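Printed cotton tablecloth, dye transfer from dark napkins: what temperature?

hskov
I look after the linens for a shared dining room. We use white tablecloths with a blue floral print, bought from Ladefoged, and plain navy napkins from a different supplier. In March one cloth came back from the wash with a gray cast over the white ground. The print itself was unchanged. Wash was 140 F, mixed load, regular detergent. Questions:
1. Is the cast dye from the navy cloth or ordinary detergent residue?
2. Can navy be left lying on the white between uses, or does it need to be kept apart?
Hafþór Skov

grethe_l
1. Dye. Residue feels stiff and rinses out in one plain hot cycle. Dye does not.
2. Dry contact is fine. Damp contact is how you get a mark with a straight edge.
Never wash the two together, at any temperature.

fghanem
Disagree with "never." I ran navy and white together for 9 washes at 86 F after three separate prewashes of the navy and saw no shift. The prewash matters more than the separation. At 140 F I would expect trouble.

grethe_l
Nine washes is a short run. Reactive dye on cheap cotton keeps letting go well after that. Hafþór, can you post the cloth in use? "Blue floral" covers a lot. A dense print hides a cast and an open one shows it.

hskov
Same pattern as the one that went gray.

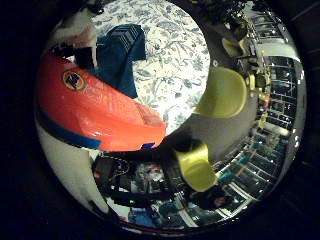
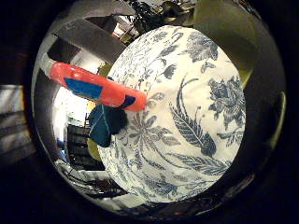 Blue floral print on white, with dark navy fabric close by in both.

grethe_l
Thanks. The second one is more use to me. The big layered flower and the long leaves will hide almost anything, but the pattern thins out lower down and that is where you should compare whites. Do it in daylight against the hem allowance, turned out. The hem is usually the last part to discolor.

sille.d
Agree on checking the hem. For the cast, use an oxygen bleach soak: 1 tablespoon per quart, 104 F, six hours, then a full rinse. Test a corner first. If the print is pigment it will not move. If it is reactive it should not move either, but I have seen a bad batch.
I would avoid color run remover on any printed cloth. It does not know which blue you want to keep.

fghanem
Color run remover is fine on pigment prints if you keep it under ten minutes. I used the Kaltico one on a cloth very like that and lost nothing visible.

sille.d
"Nothing visible" by eye or against an untreated piece? Fine detail such as the veins in the leaf goes first, and it goes evenly, so you miss it without a reference.

fghanem
By eye. Fair point.

hskov
Soaked the gray cloth as per Sille, corner test first. Corner was unchanged. After the full soak the ground is lighter, still a shade off the hem. Print edges look the same to me. Will repeat once.
Navy napkins are now in their own load at 86 F. I will wipe one with a damp white rag after each wash and stop separating when the rag stays clean.

grethe_l
Press on the rag for a full minute. A quick wipe tells you very little. I would still keep them separate.

Contact the moderators | Copyright Fluvness Textile Care Forum | Back to top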